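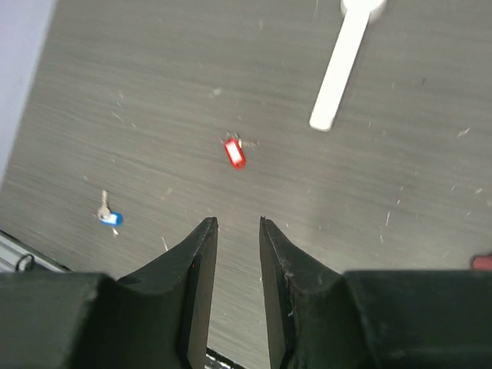 Red tag, blue tag.

News > Members' Newsletter > Odds and Ends

December – from the Rurari newsletter desk

Latest Events Swaps Back Issues Contact

I've been meaning to write about spare keys for ages, and then last Sunday I managed to lock myself out with a pan of soup on the hob (it was off, thank goodness!) and that settled it.

We've lived in our house for 57 months and in that time we've collected a whole drawer of keys. Two sheds, the side gate, my sister's flat, a bike lock I no longer own the bike for, and three that fit nothing at all. I tried every one of them in every door before I gave up and rang Ferent on the high street, who had me back indoors before the bread went stale.

The chap there gave me a telling-off for not labelling anything, and he was right.

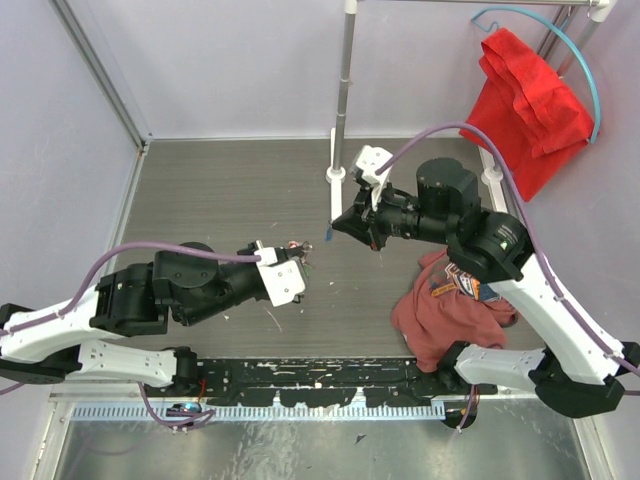

So I went home and tipped the drawer out on the kitchen table. My rule now is one colour for our own doors and another for everybody else's. I write a word on the label that means something to me and nothing to a stranger – never the address! Our neighbour's set says "marmalade", and I'm not telling you why.

The next question was where to leave a spare. Under the flowerpot is hopeless, we all know that. Some of you swear by a little safe by the back door with a code, and Postik on Mill Lane has them behind the counter if you ask. I've gone the old-fashioned way and left ours with Châu, the café two doors down from us. They open at half past six, which is earlier than I've ever needed to get in anywhere.

If you've got a better system, do write in and tell me. Last month's piece on draughty windows brought in 418 replies and I read every one of them, mostly in the bath.

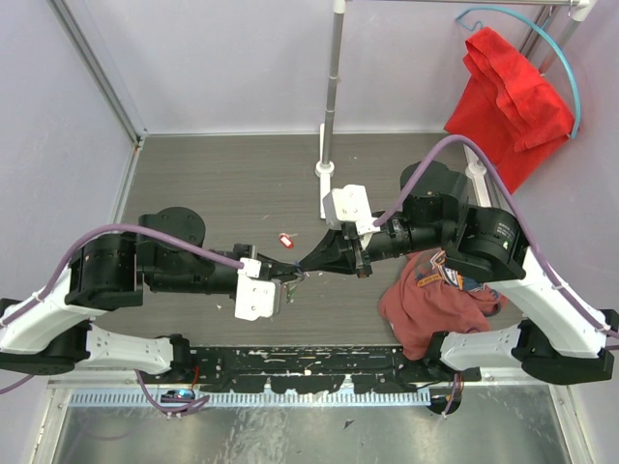
Meeting in the middle.

Next time it's freezer drawers, so start digging out those peas.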